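2019-08-23

I stopped buying new clothes for a year, and the year ended last week. A few people asked me to write down how it went, so I have.

The rule was simple. Nothing new except underwear and socks. Secondhand was allowed, but only if something I owned had worn out past fixing. I started the day after I moved from Hurnville to Jesthorpe, when I had to carry every piece of clothing I owned up two flights of stairs. I had three bags of shirts. I wore maybe six of them.

The first two months were easy. I was busy with the new job and didn't go near a store. The trouble started when it got cold and I found out my winter coat had a torn lining and a zipper that came apart from the bottom. In any other year I would have bought another coat that weekend. I took it to a repair place on Fondgate instead. The woman there quoted me 66 dollars for the zipper and the lining together, which seemed like a lot until I looked up what a coat of the same weight costs now. I paid it. The coat is fine and I expect to wear it for several more winters.

After that I decided to learn the small repairs myself. Meifang Xu, who I used to work with, lent me a sewing box and spent an evening showing me how to do a backstitch and how to sew on a button so it stays on. My first buttons were ugly. They held, though, and the ones I did later look normal. Hems took longer. I still can't do a blind hem that I would let anybody look at closely, so I fold it over twice and sew it straight.

Knees and pockets go first on everything I own. For knees I put the patch on the inside and run rows of stitching over it in thread close to the color of the fabric. It takes me most of an evening. For pockets I use scraps from an old pillowcase, since they don't show. I ruined one pair of work pants by using a patch that was much heavier than the cloth around it, and the pants tore again right along the edge of the patch. Use something lighter than you think you need.

I also changed how I do laundry, and I think this saved more clothes than the sewing did. I wash in cold water now, turn most things inside out, and hang almost everything. Jeans get washed when they are dirty and not on a schedule. The dryer in my building runs very hot, and once I quit using it my T-shirts stopped shrinking at the hem.
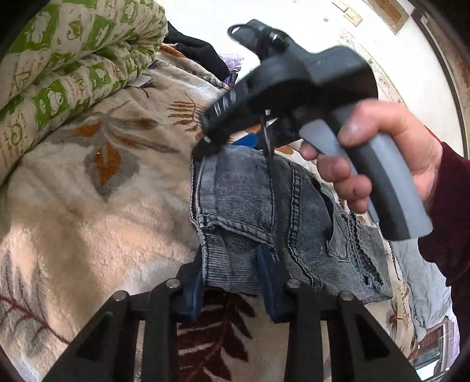 Does mending your own clothes save money? It did for me, but most of the savings came from not shopping, and the mending was a smaller part of it.

I kept a list of what I spent. Apart from the coat and the socks, it came to a little thread, a packet of needles, and one secondhand sweater. The year before I had spent close to ten times as much, mostly on things I bought on sale and didn't need. I can't tell you where most of those things are now. Some went into the donation bags I filled when I moved.

The sweater was the only purchase I argued with myself over. My old gray one had gone through at both elbows, and I had already darned one of them before. Olanrewaju Ogundipe told me to put on leather patches and be done with it. I tried that, and the knitting was so thin around the holes that the patches had nothing to hold on to. So I bought a green one at the church sale and cut up the gray one for dusting.

There was one wedding in the middle of all this. I had nothing that fit properly, and I wasn't going to show up in a jacket with sleeves down to my knuckles. Syahrul Chin is my height and lent me his suit. I had it cleaned before I gave it back. I had been dreading asking him and it took one text message.

What I missed was shoes. I walk to work — a little under an hour both ways — and by spring the heels on my only good pair were worn down at an angle. The cobbler in Jesthorpe closes at four and doesn't open on weekends. I had to take a morning off to drop them off and wear sneakers to the office until they were ready. If I did it again I would start the year with two pairs of decent shoes and switch between them.

I'm not going to keep to the rule strictly from here. I need a rain jacket, because the one I have leaks at the shoulders and I've already tried reproofing it. I'll look secondhand first. I have also promised Chiamaka Okonkwo that I'll help her with a box of her kids' school clothes in September, mostly hems and name labels, and I still have to give Meifang her sewing box back and get one of my own.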